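Search this site
Search
Reading time: 2 min

Small Woodworking, Handout 2: Wheels and Axles for Push Toys
Petronella Dlamini, Skinwood Workshop, September term

Bring this sheet to the bench. We'll cut wheels in the first hour and fit axles after the break.

Choosing stock
Maple and beech both work well. Pine dents and the hole wears oval, so keep it for the body. The Kruger offcut bin usually has enough maple for everyone, but check it for knots before you mark anything out.

Cutting the wheels
Clamp the board over a scrap piece and drill from the face side until the pilot bit just comes through. Flip the board and finish from the back. This stops the wood from tearing. Keep the drill press at 600 rpm for the larger hole saw. If you smell burning, back out and clear the dust.

Sand the rims on a bolt chucked in the drill. Do not round the edges so much that the wheel loses its flat, or the toy will wander. 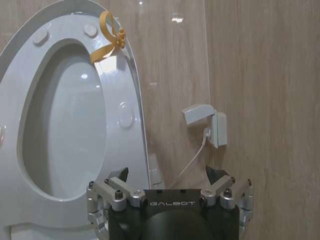 Raised toilet lid with round rubber bumpers.

Axle fit
The axle is a 9 mm dowel. It should be tight in the wheel and loose in the body. Drill the body hole one size up and test it with a dry dowel before gluing. Leave a gap of 2 mm between wheel and body on each side. Amos Ridgeway's notes from last year call for a washer there; you can use one, but wax on the dowel does the same job.

Glue goes in the wheel hole, never on the end of the dowel. Glue on the dowel gets pushed toward the body and locks the whole thing up. Wipe off any squeeze-out right away.
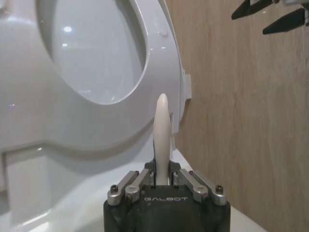 White toilet, seat up, next to the wall.

Finish
Use Pralon oil from the shared shelf, two thin coats, and leave it overnight between coats. Rags go flat on the outdoor rack to dry. Do not ball them up or put them in the trash.

Check before you take it home
Pull hard on every wheel. Roll the toy over 50 cm of bench and see if it tracks straight. Feel all edges with your thumb. A wheel that comes off in your hand is too small to give to a child under three, so fix it now.

For next time: read the Skidunlow plan, pages on pull cords, and bring a pencil and a square.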